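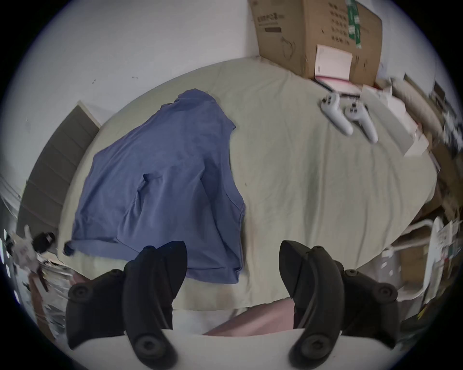

1/ Shirt folding, the thread! I promised Wael Abdel Rahman I'd write this up before the holidays, so here goes.

2/ Question we had at Fleketum: if you collect demos with a hand-held gripper in messy real bedrooms, does the policy cope better with a new bed? We had 400 demos from one tidy lab table and 400 from beds like this one (blue shirt, wrinkly sheet, VR controllers lying right there).

3/ Same model, same training, 200 test folds each on a bed neither had seen. Bedroom policy finished 7 times as many folds. I reran the eval, I did not believe it!

4/ Sleeves are still awful, though. If one starts out tucked under, it mostly just drags the whole shirt toward itself (Glória Matos has a theory about cuffs, go ask her).

5/ Next up is towels, plus a mixed set to see how few bedroom demos we can get away with. Code's going up once I clean out my embarrassing comments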